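Lining paper under storage boxes, worth it?

Alaric Pettigrew
Vadia are selling a roll of white "surface paper" for craft tables and I'm told it stops boxes scratching the top. Anyone believe this? Their page says 3,000 uses. Of what?

glue_and_grit
I've had it down for 3 months. Table still looks fine. Works for me.

mossop80
Table would look fine without it. It's paper.

glue_and_grit
Mine had rings on it before, so no, it wouldn't.

Alaric Pettigrew
Rings are from mugs, surely. A plastic box doesn't leave a ring.

tansy_k
Get the Trunon mat and stop messing about. Paper slides.

mossop80
The Trunon one smells for weeks. Not having that indoors.

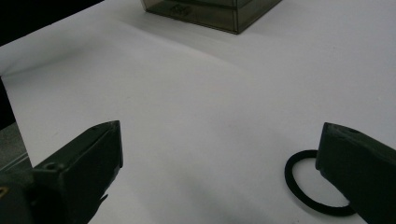 glue_and_grit
Sliding isn't my complaint, it's getting the stuff to lie flat. I've tried weights and I've tried leaving it overnight. You still get a ripple like the one running in from the top left, even with the smoky brown box standing on the paper. Doesn't bother me for sorting beads, would for drawing.

Alaric Pettigrew
So it doesn't lie flat and it might not do anything. I'll keep my money.

tansy_k
Mat.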